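# Brekke toy swap moves to the big hall after record sign-up

Families in Brekke have signed up in such numbers for this spring's toy and household swap that the whole thing is moving to the main hall at Valutmont, the old seed warehouse by the river. When registration closed, 242 households were on the list – more than three times the 70 that took part the first year!

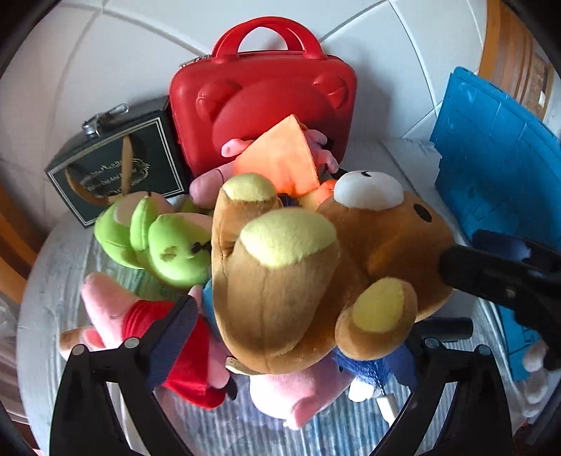 **By Ching-wen Man** | Community | March 2022

The swap works on tokens. You bring in something clean and in good shape, you get a token, and you take home something another family has finished with. Soft toys, puzzles, board games and picture books all go for one token each. Bikes and scooters are three. Unopened household goods have their own corner again, and anyone may take from it without a token.

"Last year we ran out of tables before lunch, and I was so happy about it," said Ingvild Halvorsen, who started the swap with two neighbors and a borrowed garage. "Kids were walking out hugging things. Parents were walking out with a jigsaw and a bag of flour. I want that again, only with room to turn a stroller around."

Room there will be. Valutmont can hold 1000 people, and the loading doors on the north side will stay open during drop-off so that nobody has to haul a dollhouse up the front steps. The music group Cultport is playing two sets in the side room, and there will be a repair bench where Trygve Isaksson and a few of his students from the evening woodworking class will glue wheels, tighten screws and sew on ears while you wait.
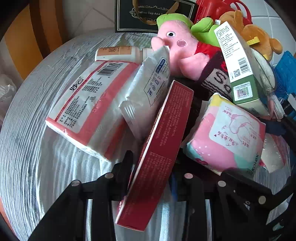

Drop-off runs from 9 to 11 in the morning, and the doors open for swapping at 11:30. If you missed the sign-up, come anyway after 1 p.m., when the floor opens to everyone and leftover tokens are handed out at the door. Puzzles should have all their pieces, please, and battery toys should come with the batteries taken out. Car seats and bike helmets can't be accepted.

Whatever is still on the tables at closing goes to the family center on Vavon Street, where Elikem Kpodo has cleared two storage rooms to make space. The center handed out the last of its winter stock in February and is keen for games that older kids will like, which are always the first to go.

Parking at Valutmont is free, but the lot is small and fills up fast. The river path is open again, and the walk from the station is flat the whole way – a lovely one at this time of year. Bring your own bags!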